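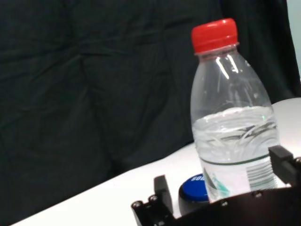
Bouteille en plastique transparent à bouchon rouge, remplie à moitié environ.

Eau du réseau : ce qui change dans le suivi de la dureté et du chlore

Le syndicat des eaux de Dravance a modifié son plan de surveillance au 23 décembre 2022. La présente note résume les points utiles aux abonnés des secteurs Hilldale et Garba, ainsi qu'aux gestionnaires d'immeubles raccordés au réservoir de Donenano. Les tarifs ne sont pas concernés.

Origine de l'eau distribuée

Le réservoir de Donenano reçoit un mélange de deux ressources : un captage de nappe, dur et stable en température, et une prise de surface traitée par coagulation, filtration sur sable et passage sur charbon actif. La proportion du mélange varie selon la saison. En période de crue, la prise de surface est réduite afin de limiter la charge en matière organique à l'entrée du traitement ; la part de nappe augmente et la dureté suit. Les abonnés de Garba, situés en aval immédiat du réservoir, perçoivent ces variations en premier. Ceux de Hilldale les reçoivent amorties, le temps de séjour dans la conduite de transfert étant plus long.

Dureté

La dureté s'exprime en degrés français (°f), un degré correspondant à 10 mg/l de carbonate de calcium. Elle traduit la teneur en calcium et en magnésium. Elle n'a pas d'incidence sanitaire connue aux niveaux rencontrés sur le réseau, mais elle conditionne l'entartrage des chauffe-eau, des résistances et des mousseurs. Les gestionnaires équipés d'un adoucisseur doivent vérifier le réglage du by-pass après chaque changement de mélange. Un adoucissement total est déconseillé : l'eau trop douce devient agressive pour les canalisations métalliques et favorise la mise en solution du cuivre et du plomb dans les installations anciennes.

Il est rappelé qu'une eau adoucie contient davantage de sodium. Les personnes suivant un régime sans sel conserveront un point de puisage non adouci à la cuisine.

Chlore résiduel

Le résiduel de chlore libre est maintenu en sortie de réservoir et contrôlé en bout d'antenne. Le goût signalé par certains abonnés apparaît surtout après une purge ou une intervention sur conduite, lorsque la dose est temporairement relevée. Une carafe ouverte laissée au réfrigérateur perd l'essentiel de ce goût en une heure ou deux. L'eau ainsi conservée se consomme dans la journée -- au-delà, elle n'est plus protégée contre le développement bactérien.

La même remarque vaut pour les bouteilles réutilisées. Le col et le filetage du bouchon retiennent les dépôts et sèchent mal. Un rinçage seul ne suffit pas ; utiliser un goupillon, de l'eau chaude et un détergent, puis laisser sécher ouvert, col vers le bas. Les bouteilles à usage unique ne sont pas prévues pour des remplissages répétés.

Points de prélèvement

Le plan modifié porte sur 185 points de prélèvement, répartis entre le réservoir, les nœuds de réseau et les robinets de consommateurs. Le réseau compte 1 487 branchements actifs. Le choix des robinets est renouvelé chaque année en mars par tirage au sort, parmi les abonnés ayant donné leur accord. Le prélèvement pour la recherche de plomb se fait sans purge préalable. Celui pour la bactériologie se fait après retrait du mousseur, désinfection du bec et écoulement. Les deux ne peuvent donc pas être réalisés dans le même flacon ni dans le même ordre.

Les flacons de bactériologie contiennent du thiosulfate de sodium, qui neutralise le chlore dès le remplissage. Ils ne doivent être ni rincés ni ouverts avant l'opération. Transport en glacière à 5 °C, analyse engagée le jour même.

Conductivité

La conductivité est désormais mesurée en continu à Donenano. Un seuil interne de 400 µS/cm déclenche une vérification du mélange par l'exploitant. Il s'agit d'un repère d'exploitation, sans valeur réglementaire ; son dépassement ne donne lieu à aucune restriction d'usage. La sonde est étalonnée chaque mois et la dérive consignée au registre.

Coupures et remise en eau

Après une coupure, ouvrir d'abord le robinet d'eau froide le plus proche du compteur, mousseur démonté, et laisser couler jusqu'à disparition de l'air et de la coloration. Une teinte blanche qui se dissipe du bas vers le haut dans le verre provient de microbulles. Une teinte brune provient d'oxydes de fer remis en suspension : différer les lessives et ne pas tirer d'eau chaude avant le retour à une eau claire. Si la coloration persiste, prévenir le service d'exploitation en indiquant l'adresse, l'heure de la remise en eau et l'étage concerné.

Les bulletins d'analyse sont affichés au siège du syndicat et adressés aux gestionnaires sur demande écrite. La série complète pour le secteur Garba sera jointe au bulletin de mars.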